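Pellow Regional Partnership opens its infrastructure learning exchange to smaller councils

For immediate release

The Pellow Regional Partnership is very pleased to announce that its infrastructure learning exchange, which has been running in a modest way among a handful of coastal councils, will open in August to every local government in the region, including the many small and remote ones that have told us for years how hard it is to get a seat at this sort of table.

The exchange brings together the people who plan, pay for and look after public works – roads, footbridges, water mains, drainage, jetties, community halls – and gives them time to compare how they go about it. The new program has places for 61 councils over its first year, and it will be delivered with Arnar, the public works advisory firm, and Fomico, which will run the online library and the help desk.

Anyone who has worked in a small council office will know the feeling of opening a funding guideline that was plainly written with a big city in mind. One engineer may be looking after the whole road network, the swimming pool and the tip, and answering the phone as well. The exchange was set up with that person in mind, and we have tried hard to keep the sessions short, practical and friendly.

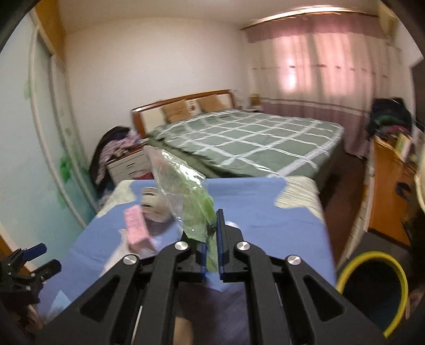

A clear plastic bag with something leafy and green inside, over a blue tablecloth.

Over the year, members will work through nine modules. The early ones cover asset registers, condition reports and how to put an honest price on maintenance. The middle part of the program turns to money: borrowing, shared purchasing between neighbouring councils, grants, and what private partners will want to know before they sign anything. The last modules deal with governance, including how to set up a project board, how to report delays to residents in plain words, and how to hand a finished job over to the crew who will be looking after it for the next few decades.

Each module has a half-day workshop, a short set of readings and a follow-up call a few weeks later. Workshops start at 10 am so that people driving in from the outer districts can do so in daylight, and every session can also be joined online. Travel support is available for councils more than two hours from the Siregar Centre, where most of the face-to-face sessions will be held.

Members will also have the use of the Pellow project library, which now holds 697 records of completed works contributed by councils across the region. Each record sets out what was planned, what it cost, how it was paid for and what the project team would do differently next time. That last section is by far the most read, and we are grateful to the councils that have been so generous and so frank in filling it in. The partnership hopes to see the library reach 1000 records by the end of the program's second year.

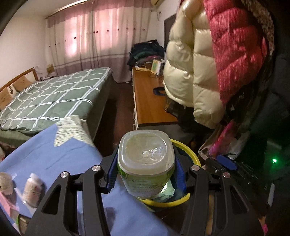
A plastic food container with a frosted lid and a green label, above a round yellow bin.

The partnership would like to thank its founding councils for sharing their time, their spreadsheets and a good many cups of tea while the first sessions were being worked out – the program would be a much thinner thing without them.

Applications are open now and close at 5 pm on the last working day before the August intake. Councils may put forward up to two staff members, and joint applications from neighbouring councils are very welcome. There is no fee for councils in the small and remote category.

About the Pellow Regional Partnership

The Pellow Regional Partnership is a not-for-profit body owned by its member councils. It supports shared planning, training and purchasing for public works across the region.

Media enquiries: Communications Office, Pellow Regional Partnership, Siregar Centre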